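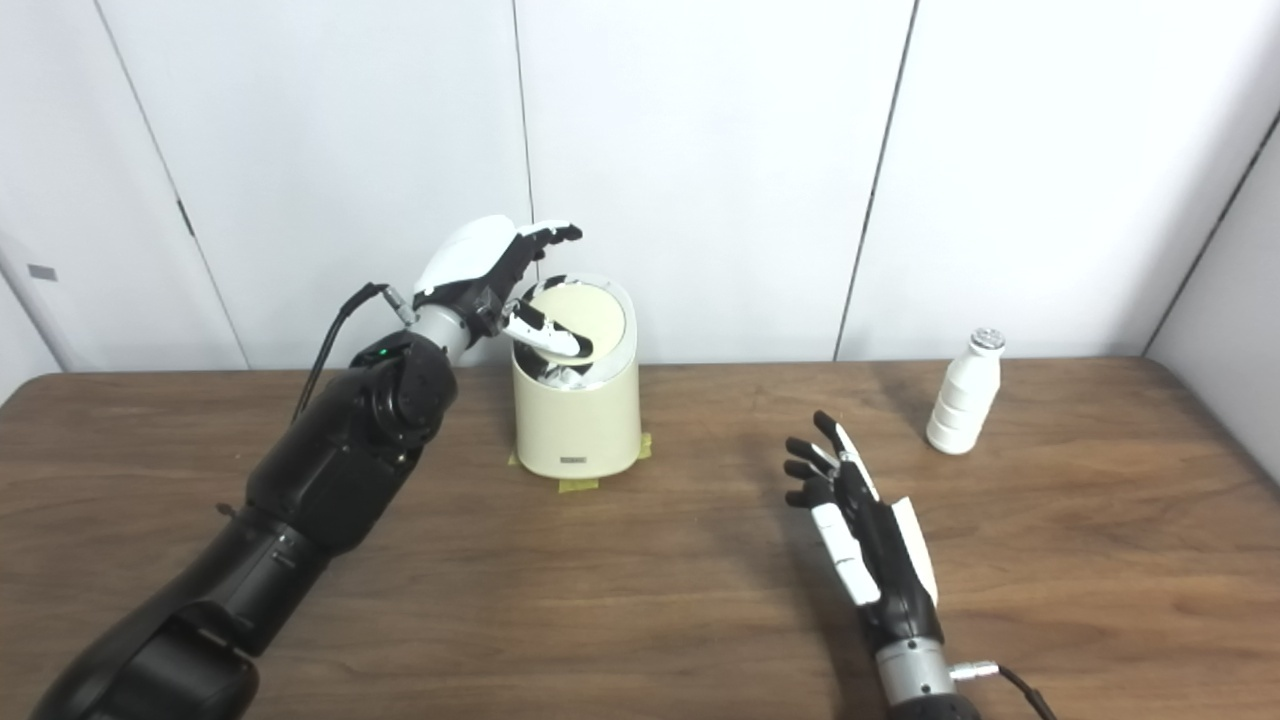 Station 4, lid press: left hand on the swing lid, right hand open and clear of the bin.

Section 9. Good practice at the tabletop station

Welcome to the part of the Lastwood guide where the robot finally gets to do something! By now the arms are bolted down, the hands answer to the operator, and the stop button has been tested from both sides of the bench. What follows are the house rules for running bin and bottle tasks with two hands. They apply at Flillville and at Herell, and they apply to everybody, including people who have done this a hundred times.

The rules were put together by Romain Poulain after a long spring of comparing notes between the two sites. He would like it known that he enjoys being told where they are wrong. Notes go in the station log under "Rules."

9.1 Before power-up

1. Clear the bench of everything that isn't on the task sheet. Cups, screwdrivers, tape rolls and phones all go on the side shelf.

2. Check the tape marks. Each fixed object has its place marked with masking tape stuck to the tabletop, and the object must sit against its marks. If a strip has curled or torn, replace it before you start and write "retaped" in the log.

3. Run your fingers along each wrist cable, from connector to forearm, with the power off. You are feeling for kinks, flat spots and loose collars. A cable should have enough slack for the wrist to turn fully both ways and still not hang low enough to catch on an object.

4. Look at the finger pads. A pad that is peeling at one corner will come off during a press, usually inside the bin, and then you get to go fishing for it.

5. Stand where you can reach the stop button without leaning over the table. Say "powering up" out loud, wait for your partner to answer, and turn the key.

Caution: Never reach into the shared space between the hands while the arms are powered, even when both are still. A holding arm is a live arm.

9.2 Setting the object

The bin is a lovely first object because it forgives small errors in position and lets you know right away about large errors in force. Set it up the same way every time.

1. Put the bin on its marks with the front facing the robot.

2. Press the lid by hand and let it go. It should move freely. A sticky lid teaches the operator to push too hard, and that habit is very tough to shake later.

3. Fill the bin only with light, dry, soft material. Crumpled paper is perfect. Glass, metal, food and batteries are not allowed at any Lastwood station.

4. If the task sheet calls for a bottle, stand it upright with the cap on, well back from the edge. Bottles are used empty unless the sheet says otherwise.

Note: The bin is not fastened down, and this is deliberate. If the hand pushes off line, we want the bin to slide and show us. Please don't clamp it, however tempting that gets by late afternoon.

9.3 Pressing and opening a lid

1. Bring the working hand in from the side of the object nearest to it. Crossing the arms is allowed only when the task sheet has a C in the top corner.

2. Park the other hand open, fingers up, where the operator can see it. An open hand is easy to read from across the room. A fist is not.

3. Stop short of the lid and check your line. Take your time here — a pause costs you nothing in the score.

4. Lower the thumb or finger onto the lid and press at force level 4. Do not go above level 9 on any lid, at any station, for any reason. If level 9 doesn't move it, the lid is at fault and the run is over.

5. Back out along the same path you came in on. Most snagged fingers happen on the way out, when the operator is already thinking about the next move.

6. Return both hands to the ready position, above the tabletop with the fingers extended, before calling "done."

Caution: If a finger catches under the rim, do not pull. Call "hold," open the hand slowly, and raise it straight up. If it is still caught, press stop and free it by hand once the key is out. 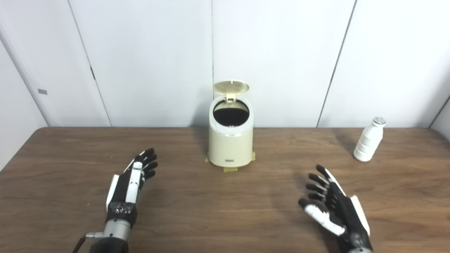

Can I move the bin back onto its marks between runs without cutting the power?
Press stop and take the key out first, every time, even for a small nudge. Restarting is quick, and the arms will return to the ready position when the key goes back in.

9.4 Calls

Short words, said loudly, always the same ones. We borrowed the habit from the Ingvarsson crew, who have been working this way for years, and it has made our sessions calmer and a lot more fun.

"Powering up": key is about to turn. Partner answers "clear."
"Going": hands will move. No answer needed.
"Hold": hands stay exactly where they are. Anyone may call it.
"Stop": press the button. Anyone may call it and anyone may press it.
"Done": both hands are at ready and the run is finished.

You will never be in trouble for calling hold or stop. If you called it and there was nothing wrong, great, log it and carry on.

9.5 Breaks and limits

An operator runs for no more than 12 presses in a row, then swaps with the partner. After 16 minutes of holding at ready, lower both hands to the rest blocks and let the motors cool, even if the joints feel fine to the touch. Check the temperature page before you start again. Any joint shown in orange means a longer wait.

9.6 What goes in the log

Station number, operator and partner.
Object used, with any change from the task sheet.
Every hold and every stop, with a few words on the cause.
Any pad, cable or tape replaced.
Anything that surprised you. We read these first!

Known trouble: Herell stations built before June have the older wrist collar, which can back off by a quarter turn during a long session. Check it at every swap. New collars are in the drawer under the log shelf, and fitting instructions are in Section 12.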